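# Appel à participants : vivre trois semaines avec un nouveau téléphone grand format

Vous changez de téléphone tous les cinq ans, ou au contraire dès qu'un modèle vous fait de l'œil ? Dans les deux cas, nous aimerions beaucoup faire votre connaissance.
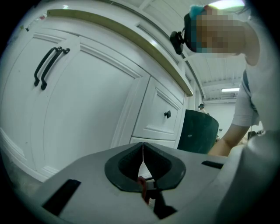

*Porte blanche et poignées noires, côté placards.*

Ornurska est un petit bureau d'études installé à Monside, spécialisé dans les essais d'usage des appareils mobiles. Nous préparons pour le mois d'août une nouvelle série d'essais à domicile, commandée par le fabricant Clindent, qui souhaite savoir comment son prochain téléphone à grand écran se comporte entre les mains de gens comme vous et moi : dans le bus, au fond d'un sac, sur la table du petit déjeuner, ou le soir, quand on cherche le chargeur à tâtons. Les mesures de laboratoire sont déjà faites, et bien faites ; il nous manque tout le reste, et c'est là que vous intervenez.

## Ce que nous vous demandons

Vous recevrez le téléphone, son stylet et un chargeur, et vous vous en servirez comme appareil principal pendant 3 semaines. Nous vous aiderons à transférer vos contacts et vos photos, ne vous inquiétez pas pour cela – c'est la question que tout le monde nous pose en premier !

Chaque soir, vous remplirez un petit carnet en ligne. Comptez quelques minutes, un peu plus les jours où vous aurez des choses à raconter. Nous nous intéressons surtout à l'autonomie de la batterie, à la lisibilité de l'écran en plein soleil, à la prise en main (les petites mains sont les bienvenues, vraiment) et à l'usage du stylet, que certains adorent et que d'autres oublient dans un tiroir dès le deuxième jour. Si c'est votre cas, écrivez-le, cela nous est tout aussi utile.

Un entretien d'une heure, dans nos locaux ou par téléphone, clôturera votre participation.

## Qui peut participer ?

- Avoir 16 ans ou plus (une autorisation parentale est demandée aux mineurs)
- Utiliser un téléphone mobile tous les jours, quelle que soit la marque
- Lire et écrire le français sans difficulté
- Habiter Monside ou pouvoir s'y rendre pour retirer puis rendre l'appareil
- Ne pas travailler pour un fabricant ou un opérateur

Aucune connaissance technique n'est requise. Nous cherchons 214 personnes en tout, et nous tenons à ce que les retraités, les étudiants et ceux qui travaillent de nuit y trouvent leur place.

## Dédommagement

Vous recevrez 200 euros par virement, une fois l'appareil rendu et l'entretien passé. Le téléphone est assuré par nos soins pendant toute la durée du prêt, casse accidentelle comprise. Vos réponses sont rendues anonymes avant d'être transmises à Clindent, et le contenu du téléphone est effacé devant vous au moment du retour.

## Comment s'inscrire

Envoyez-nous quelques lignes par le formulaire du site, en choisissant l'essai « Frimpong » dans la liste. Dites-nous quel téléphone vous utilisez aujourd'hui, depuis quand, et ce qui vous agace le plus chez lui. Ilgın Altıntaş lit tous les messages et vous répondra personnellement, parfois avec quelques jours de retard. Pour les questions sur le contrat de prêt ou le virement, demandez plutôt Kadir Ersoy.

Si vous avez déjà participé à l'un de nos essais, vous pouvez tout à fait vous réinscrire – pensez simplement à le signaler dans votre message.

Annonce publiée le 28/02/2022. Les inscriptions restent ouvertes jusqu'à ce que toutes les places soient attribuées.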